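Selleck Standing Desk, White Top
Home office > Desks > Sit-stand

We've been selling the Selleck for a few years now, and it's still the desk I steer people toward when they come in saying they just want something plain that will look decent in a small room. It has a flat white top with rounded corners, a white column at each end, and a flat foot under each column so it sits happily on a wooden floor. It'll go right up against a wall if that's where you need it, and in a white room it more or less melts into the background (which my sister calls boring and I call restful!).
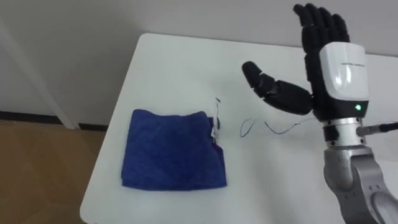 Krystyna Zalewska
Desks and Tables, Ondon Furniture, Skusgate

The question I'm asked more than any other is how you keep a white top looking white, so let me go on about that for a bit. A soft cloth, folded into a pad, is all most people will ever need. I like a blue one, purely so I can tell it apart from the dishcloths at home. Dampen it with lukewarm water, wring it out well, and work in long strokes from the back edge toward you. For pen marks, a drop of ordinary dish soap on the cloth does the trick. Please keep scouring powder and the rough green pads away from it, however tempting they are, as they'll dull the finish and I can't get the colour or the sheen back for you afterwards.

Don't forget the back edge, either. If the desk stands against a wall there's a narrow gap there that collects crumbs and dust like you wouldn't believe, and a corner of the cloth run along it every Friday keeps it tidy.

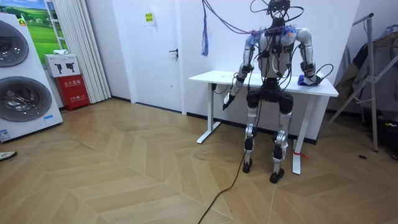 While you're at it, give the feet a wipe too. They're white like the rest of the desk and they catch scuffs from shoes and vacuum cleaners, mostly along the front. The same damp cloth will bring them up nicely, and then a dry one over the top so no water sits against your floorboards.

Coffee rings come up easily if you catch them the same day. Older ones may want the cloth laid over them for 7 minutes before you press down and rub in small circles.

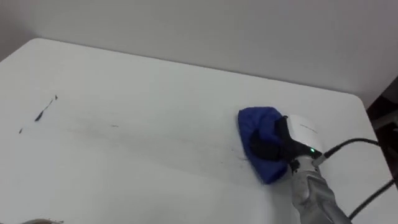 Folded blue cloth on the white top.

Order code: Selleck 963
Finish: white top, white columns and feet
Delivery: up to 16 business days from our Skusgate warehouse
Assembly: two people, one patient afternoon

Cleaning cloths are sold separately in the Lebrun care range, in packs of 20. If you'd like to try the desk at your own standing height first, come by the showroom and ask for me or Taha Lahlou. We're usually near the back, and the kettle's on most mornings.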